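La station de recherche de Ternance rouvre ses laboratoires sur le lac 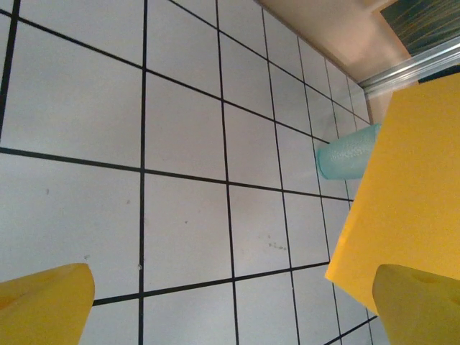

La station de terrain de Ternance, installée sur la rive est du lac Sasholm, accueille de nouveau des équipes de recherche depuis le début du mois. Les travaux de rénovation, engagés en août, ont porté sur les deux laboratoires humides, la salle de tri des sédiments et une partie de l'hébergement. Le ponton, lui, n'a pas été touché et sera repris plus tard.

La station dépend de l'institut Sidia, qui y suit depuis plusieurs décennies la qualité de l'eau, la végétation des berges et les populations de poissons. Elle reçoit des chercheurs en séjour court, des doctorants et, au printemps, des groupes d'étudiants en écologie des eaux douces. Sa capacité d'accueil passe à 69 lits, répartis entre le bâtiment principal et l'ancienne maison du garde-pêche.

« Nous avions besoin de séparer complètement le circuit des échantillons et celui des personnes », explique Ingvild Nygård, responsable scientifique de la station. « Auparavant, on traversait le couloir des chambres avec les bacs de vase. » Les échantillons entrent désormais par une porte donnant sur la cour, passent en salle de tri, puis rejoignent la chambre froide sans quitter le rez-de-chaussée.

Les arrivées d'eau ont été refaites. L'eau du lac, pompée au large du ponton, alimente les bassins d'élevage par une conduite distincte de celle du réseau. Un second groupe de filtration permet de poursuivre les expériences pendant l'entretien du premier. La station avait perdu une série de mesures lors d'une panne de pompe, et l'équipe technique demandait cet équipement depuis longtemps.

Le suivi du lac n'a pas été interrompu pendant le chantier. Les relevés de température et d'oxygène ont continué depuis la bouée centrale, et les prélèvements de plancton ont été traités dans un local provisoire prêté par la commune. Seul le comptage des herbiers de la baie nord a été reporté à l'été prochain, faute de place pour sécher et peser les plantes.

Un programme consacré à l'embouchure de la rivière Jiang occupera une bonne partie des laboratoires cette année. La Jiang se jette dans le Sasholm au sud de la station, par un petit delta marécageux dont le tracé change à chaque crue. Les chercheurs veulent savoir quelle quantité de sédiments reste dans les roselières et quelle part atteint les fonds du lac. Des pièges seront posés à 2 mètres de profondeur le long de trois lignes, puis relevés chaque mois tant que la glace le permet.

Le même programme prévoit une étude des oiseaux nicheurs du delta - surtout les sternes et les râles, dont les effectifs sont mal connus dans ce secteur. Les observations se feront depuis deux affûts déjà en place. L'accès à pied aux roselières restera fermé au public pendant la nidification, comme les années précédentes, et les pêcheurs sont invités à contourner les bouées jaunes par l'ouest.

La station conserve par ailleurs une collection de carottes sédimentaires et un herbier de 1015 planches, consultables sur demande. L'herbier a été déplacé pendant les travaux et regagnera ses armoires avant la fin de l'hiver. Les planches les plus anciennes, attaquées par l'humidité, seront d'abord confiées à un atelier de restauration. En attendant, les demandes de consultation sont prises par courrier électronique et traitées dans l'ordre d'arrivée.

Les demandes de séjour pour la saison sont ouvertes depuis le 13 janvier 2021. Les équipes doivent joindre une description du projet, la liste du matériel à stocker et, pour tout prélèvement dans le delta, une copie de l'autorisation préfectorale. Des bourses d'un montant de 1000 euros sont proposées aux doctorants dont le laboratoire ne peut prendre en charge le voyage. Le séjour minimal est fixé à cinq nuits.

En raison de la situation sanitaire, les chambres ne sont attribuées qu'à une personne pour le moment et la cuisine commune fonctionne par créneaux. Les visites scolaires restent suspendues. La station espère les reprendre au retour des beaux jours, avec la sortie en barque et l'atelier sur les invertébrés - deux activités très demandées par les écoles de la vallée.

La route d'accès par Ternance est déneigée tous les matins. Les véhicules lourds doivent prévenir la station avant leur arrivée, le pont sur la Jiang étant limité à une seule voie jusqu'au printemps.

Ce site utilise des cookies pour mesurer sa fréquentation. En poursuivant votre navigation, vous acceptez leur utilisation. Accepter | Refuser | En savoir plus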